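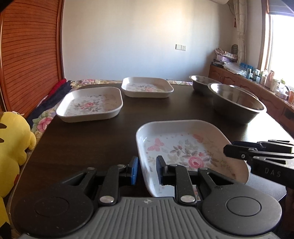 Lenka said the left one had let go first, and that she would say so to anybody who asked. Marek wrote it down. It was twenty past four and they had been going through the log since lunch.

"You saw it?" he said.

"I heard it. Then I saw the dish going."

The dish had been white and square with roses on it, one of a set. It had come down on its corner and a piece had gone into the side of Oľga Trnka's hand. She had two stitches at the clinic in Stutau and came straight back, and now she was sitting at the end of the desk with her arm propped on a box file, reading the log upside down.

"Line 1229," she said. "That's where the force drops."

Marek found it. The gripper had been holding steady for 273 lines before that. Then the number fell to nothing, came back, and fell again. The motor had never been told to open.

"So it's the software," Lenka said.

"The software asked for closed the whole time. Look at the column."

"Then it's the belt."

They had changed the belts in June. Miloslav Kollár had done it himself, at the bench by the window, and signed the sheet. Marek got the sheet out of the drawer. It said five belts fitted, all Šimek, all tensioned. He went into the store and counted the new ones left in the bag. There should have been none. There were two.

He stood there for a bit with the bag in his hand.

Miloslav was in the yard, locking his bicycle to the rail because he was on the evening shift. Marek showed him the bag and Miloslav looked at it for a long time.

"I was called away," he said. "Stalis rang about the delivery. I must have put the old ones back to keep them together and meant to do them after."

"And signed for them."

"I signed the sheet in the morning. I always sign it in the morning."

"Which two?"

"I don't know."

Marek went back in and told the others. Oľga asked whether Miloslav had been told about her hand, and Marek said he had not got that far. She got up and went out to the yard. She was gone ten minutes.

While she was out he rang Leonor Falcão at the Trornport office and told her that every gripper was stopped until it had been opened up and checked. She asked how long. He said he would start tonight. She asked if it could be done one at a time, with the rest kept running, and he said no. There was a silence on the line and then she asked him to put it in writing.

Lenka had already laid out a towel and the small screwdrivers. The first gripper came apart easily and the belt in it was new. So was the second. In the third the teeth were worn flat along one side, and when she pulled it with her thumb it jumped on the wheel with a click.

"That's what I heard," she said.

Marek wrote the number of the gripper on a strip of tape and stuck it to the belt. Then he crossed out "operator error" at the top of the form, where somebody had typed it before lunch, and put his initials beside it. Lenka reached for the fourth.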